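Workshop notebook – November
Bedroom scene, laptop on the bed, and what the housekeeping trial is doing to our days

Print this entry | E-mail this entry
Reading time: 5 minutes
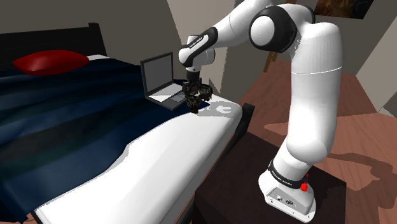 Setup as of this morning

Simulated room, arm on the dark table right up against the side of the bed, laptop open on the bed next to the gripper. Blue blanket left rumpled on purpose. The task is the one Prudis asked for in their list: guest or resident has left a laptop on the bed, the bed needs making, the laptop has to be closed and moved to a safe surface first. Staff do this dozens of times a shift without thinking about it.

Ran 20 episodes before lunch with the new approach path. Lid closed cleanly in 9. In 8 the fingers came down too far toward the hinge and the whole laptop slid on the blanket before the lid moved. The rest were early stops on the joint limit, mostly when the laptop was spawned toward the far side of the bed. I don't count those against the approach, they are a reach problem and we knew about it.

Blanket friction is still a guess. Lemlem says the value in the config was copied over from the tabletop scene and never changed. That would explain some of the sliding. She is going to measure it with a real blanket and a spring scale tomorrow, on the spare mattress in the back.

Notes from the call with the Sumeseo site

Sumeseo is the residence where the trial would go, if it goes. Tsehay Alemneh runs housekeeping on the two upper floors. Bezawit and I had asked for half an hour with her and got nearly a full hour, so I am writing down more than usual.

Her main points, in the order she gave them:

– Moving residents' things is the part of the job her people worry about. Making the bed is tiring but no one gets a complaint over it. A cracked laptop means a form, a phone call and a bad week.

– If the arm moves the laptop and it breaks, she wants it in writing who answers for it. Right now the person whose name is on the room sheet answers for it. She does not want her staff signing for rooms the arm has worked in.

– They work in pairs on the heavy rooms. The pair is also how new people get trained. If the arm takes the second person's place, she asked where the training happens. We had no answer. Aurelia wrote it down and said she would bring it to Prudis.

– Time per room is set by the office. Her staff expect that any minutes the arm saves will come back as extra rooms. She was not angry about this, she just said it as a known thing.

– Two people on her team have shoulder trouble and would be glad to hand off the tucking on the wall side. She said if we did only that, and did it well, she would take it tomorrow.

That last one is not on the Prudis list at all. The list was written from the room inspection checklist, and the checklist only has finished states on it: bed made, surfaces clear, floor clear. It says nothing about which part of the work hurts.

Talked it over with Aurelia

She thinks we should keep the laptop task because it is a good test of gentle contact and because we have promised it. I agree on the first reason. But I would like to put wall-side tucking next to it as a second task, and I would like the handover step to change. At the moment the episode ends when the laptop is moved. Bezawit's suggestion is that the arm should stop and ask when it finds anything personal on the bed, and the staff member either moves it or says go ahead. It costs time. Tsehay said her people would rather lose the time.

If we go that way, someone has to be near enough to answer, so the idea that one person looks after several arms on a floor gets weaker. Prudis will not like that. Sveva Barbieri on their side has the staffing sheet built on it. Better she hears it from us in November than from the site in spring.

Things that came up in the sim that matter for the above

The table stands where a person would stand to do the near side of the bed. Fine in simulation. In a real room it means that whoever works with the arm is pushed around to the foot or the far side, and the far side is the bad one for shoulders. Need to try a mount position at the foot, even if reach gets worse.

The pillow in the scene is a hard glossy thing and no use for anything but a placeholder. Leave it for now. Lemlem has softer ones from the Lullero asset pack but they slow the simulation down a lot.

Blanket edge is irregular, with bare mattress showing on our side. Keep that. The first version had a perfectly flat blanket and Tsehay laughed at it when we shared the screen.

To do

1. Lemlem: friction measurement, update config, rerun the same seeds so the numbers compare.
2. Me: raise the contact point on the lid, away from the hinge. Also log laptop displacement before lid motion, we are only logging success.
3. Bezawit: draft of the stop-and-ask step, one page, words the site staff would use.
4. Aurelia: training question and liability question to Prudis, copy to Tsehay.
5. Foot-end mount, 2 variants. Ask Ruotsalainen if they still have the low stand drawing.

4:40 pm. Started a rerun with the contact point moved up, old friction value. Will leave it going and look at the logs in the morning. Desk lamp by the workstation is flickering again – bulb is on the parts list.

Recent entries
Friction values we inherited and should not have
Tabletop scene: closing lids with one finger
Questions for the Sumeseo call (draft, with Bezawit's edits)
Low stand from Ruotsalainen, first measurements
Lullero pillows, frame rate notes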